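Throw less of it out 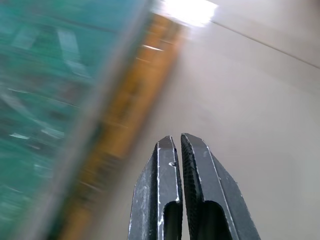
Went through the electronics drawer again this weekend. Every March I say I'll clear it, and every year it's June before I do. And every year I come out of it crosser than I went in, because the stuff in there isn't junk, it's just stuff that stopped being wanted. Take a circuit board. A big green one, say. Somebody designed that, somebody paid to have it made, and the usual end for it is a bin bag with a dead toaster and some Christmas lights. I think that's a waste and I think most of us know it's a waste and do it anyway.

My claim, quickly, before I have to go get dinner on: boards should be kept, sorted and handed on. Not all of them forever. But longer than we keep them now, and with a label.

The label is the whole thing. I have a box in the garage with 14 boards in it and I can tell you what five of them came out of. The rest, no idea. One might be from the old Irnik radio. Might be from the dryer. A board with no label is trash within a year, even to the person who saved it. Masking tape, a marker, the name of the machine and what was wrong with it. Takes a minute. I never do it and I'm writing a whole piece telling you to.

People say storage. Fine, storage. But go look at what we do store. Paint cans with a skin on them. Three sets of curtains from the last house. A board lies flat, and two shoe boxes will hold years of them if you put cardboard between the layers. Don't just throw them in loose, the parts catch on each other and bend, and then you really do have junk.

People also say nobody can fix these things now, it's all too small. Partly true. I can't fix most of it. I'm not great with a soldering iron and my eyes are going. But there is always something on an old board that's worth pulling - a connector, a fuse holder, a relay. Last fall my Cirillo space heater quit and the dealer wanted me to buy the full control unit, $200, for a heater that wasn't worth a lot more than that. A used part out of somebody else's dead one got it going. Somebody had kept it. Somebody had written on it, too, which is how I found it in the bin at the swap.

Which gets me to the swap. We have one in Takent, twice a year, in the hall behind the library. Tables, boxes, no prices on anything, you take what you need. It's a mess and the coffee is bad. I've gotten more use out of that hall than out of any recycling program I've paid into. Recycling is better than the landfill, I'm not against it, drop it off by all means when you're sure it's dead. But shredding a working part to get a little bit of metal back is a dumb trade and we should say so more often.

And the makers. I'd like them to print the model number on the board, big, where a person can read it. Fumness used to do this. My old Fumness washer has it right there in white letters, model 1238, I could read it without glasses. The newer one has a sticker that came off in my hand. How much could it cost to print four digits? I asked them. Got a form letter back about there commitment to the customer.

I know the town isn't going to be saved by me and my shoe boxes. Takent has maybe one drawer like mine per house, probably more, and 4000 houses. That's a lot of drawers. If even a few of them got sorted and brought down to the hall, the tables would be full and a good number of heaters would be back on by winter.

So go open the drawer. Get the tape first, then open teh drawer. Next swap is in the fall, date will be on the library door as usual. I still have nine boards to figure out.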